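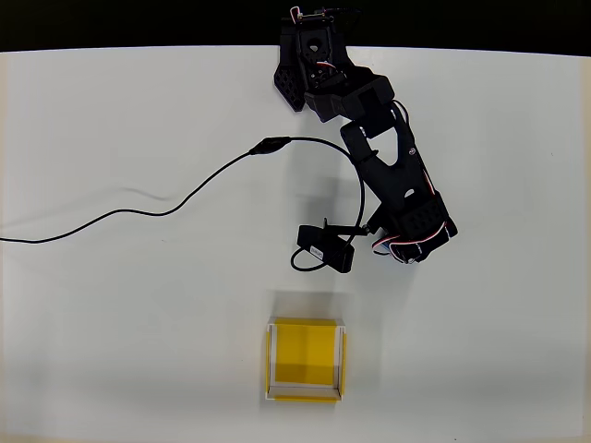
Photo: Mafalda Peixoto / Grellisgate

Ticket 1364
Opened by: Assunta Zanetti
Product: Deninier mail gateway
Status: Closed
October 2022

Problem
Newsletter sign-ups on the Grellisgate site stopped getting their confirmation email. The form says thank you and the address is saved, but no message arrives. Password resets and order receipts still go out as normal.

Log
Checked the spam folders on 3 test accounts. Nothing there.
Sent a test from the admin page – arrived in 11 seconds. So the gateway itself is up.
Looked at the outgoing queue. 300 messages held, all of them confirmations, all with the same line: "sender not permitted".
Asked Assunta what had changed lately. She had switched the newsletter's From address to the new Nurkitz domain, as marketing wanted the names to match.

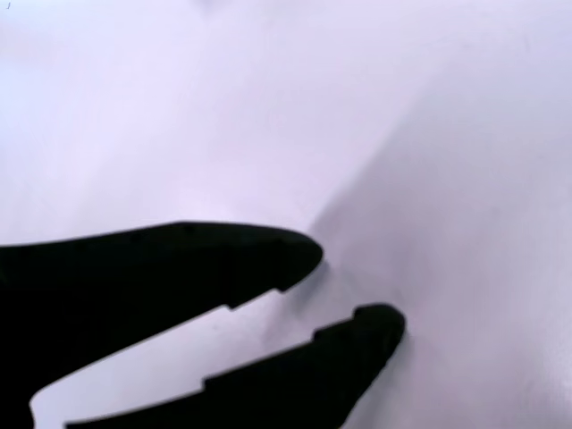 The gateway only sends for domains on its allowed list, and the new one had never been added. Receipts and resets still use the old address, which explains why they carried on.

Fix
Added the Nurkitz domain to the allowed list and put the sending record in DNS. The first check failed because of a stray space at the end of the record. Took it out, waited for the change to spread, checked again – passed.
Released the held messages in small batches so the provider would not slow us down.

Still open
The Slaoui forms plugin shows "sent" even when a message is held. Mafalda has raised this with the supplier under a separate ticket.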